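June, late, kitchen table

Well, the season is over, and I'm writing this with my feet in a bucket of cold water and a sunburn that stops exactly where my cap started. We lost. Pladberg beat us in the last round of the league playoff and they deserved it, mostly, and I've been going over it in my head for so long that I might as well put it on paper and be done.

I should back up, because I haven't kept this diary properly since April (sorry, diary). We finished the regular season in second place, which for a softball team that couldn't field nine healthy players in the first two weeks is pretty wonderful! We'd split with Stevik Park, swept Osto, and lost to Pladberg both times, once in extra innings on a ball that hit the chalk and kicked up over our left fielder's shoulder. I still see that ball. So when the bracket came out and it was Osto first and then the winner of the other side, I knew who the other side would be. Everyone on the bench knew too, and we all talked about the weather.

The Osto game was easy, easier than it should have been. Their pitcher had nothing on her rise ball and we just waited. I walked twice, which is my favorite thing in the world, and then in the fourth I hit a double down the right field line, and I ran so hard I nearly went past the bag. Our shortstop drove me in. After that I sort of floated around for a few innings and don't remember much, except that I dropped an easy throw at first and nothing came of it, thank goodness.

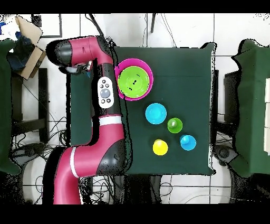 Bowls on green, with the pink one on the outside.

Then there was the long wait between games, which I hate. You cool down, your legs get heavy, you eat half a sandwich and regret it. I sat in the shade behind the third base fence and tried to read and got through the same page about six times. The field crew dragged the infield and put fresh chalk down, and I watched them do it with so much attention you'd think there would be a test. Somebody's radio was playing. I retaped my bat handle and then decided I didn't like the new tape and took it off again, and by then it was time to throw.

My arm felt good! I want that written down, because it hasn't felt good since that cold doubleheader in the spring when I couldn't lift a coffee cup the next morning. I've been doing the rubber band exercises every night in front of the TV, the boring ones with the elbow tucked in, and I guess they work. The throws across the diamond had some snap in them and nobody had to dig one out of the dirt.

There was a real crowd, too. They announced 376 over the loudspeaker and people clapped for themselves. I know the big schools get that many for a scrimmage, but for us it's huge. We've had games this year where I could have walked over and shaken every hand in the bleachers between innings and not been late for my at-bat. The evening light was coming in low over the scoreboard, the one with EKINCI painted across the bottom from the tire place that paid for it, and the whole left side of the field had gone gold, and I thought, okay, let's play forever.

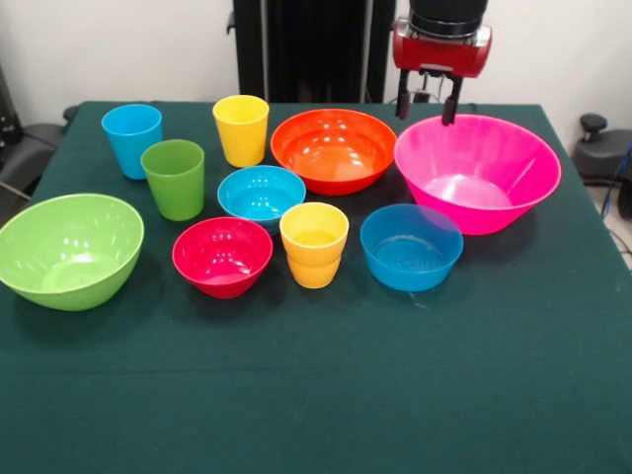 We scored first. A bunt, a stolen base, a grounder to the right side, and then a little flare over second that fell in by inches. One to nothing after one. Their pitcher was annoyed and you could see it, she kept kicking at the front of the circle, and I thought we might have her. We didn't have her. She settled right down and I struck out in the second on a changeup so slow I could have swung at it twice. I did swing at it too early, by about a week, and I could hear their bench enjoying it.

They tied it in the third on a home run to dead center. No argument there, it was gone the second it left the bat. Then came four innings of nothing, or what looks like nothing in the scorebook, but I've never been so tired from zeros. Runners on second, runners on third, a line drive that our third baseman caught about an inch off the ground, a play at the plate where our catcher held on with the runner practically in her lap. I got one hit in there, a single up the middle, and got left standing on second while the inning ended behind me.

Bottom of the seventh, tied at one, one out, they had a runner on third. We pulled the infield in. I was playing so close I could hear the batter breathing. She hit it hard and right to me, and I got my glove on it, and it came up off the heel and rolled toward the pitcher. By the time I had it in my hand the run was in. They scored it a hit. I've decided I'm allowed to believe the scorer on weekdays and argue with her on weekends.

What I keep thinking about is my feet. I was flat. Our coach has told me since I was a beginner to stay on the balls of my feet when we're in, and I do it in practice every single time, and there I was with both heels planted like a garden statue. If I'm moving forward I get the good hop. Maybe. Or maybe it takes my teeth out.

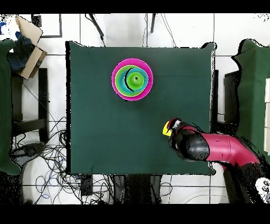 Four bowls nested together, smallest in the middle.

The handshake line was fine. Their first baseman hugged me, which I didn't expect, and said the single I hit was the best swing anybody had put on their pitcher all day. I was a mess but I was grateful. Then we sat in the outfield grass with our cleats off until they shut the lights down on us, and one of the seniors cried and that started the rest of us, and then somebody started throwing sunflower seeds and it turned into a whole war. I'm still finding them. There were 3 in my sock.

For the record, my own numbers: three hits over the two games, two walks, one strikeout, one dropped throw, and one ball off the heel of the glove. I finished the year hitting better than I ever have. I'd trade a fair bit of it for that grounder back, but there's no window where you go and ask.

Fall ball signups open in August and I already know I'm going to do it, even though I told everyone in the van I was taking time off. I want to work on the changeup. I want somebody to throw me a whole bucket of them until I'm bored. And I want a new glove, or the old one relaced at least, the webbing is so stretched out that the ball kind of sags in there.

The water in this bucket has gone warm. I'm going to dump it on the tomatoes, wash the dirt out of my uniform pants (good luck to me) and sleep until noon.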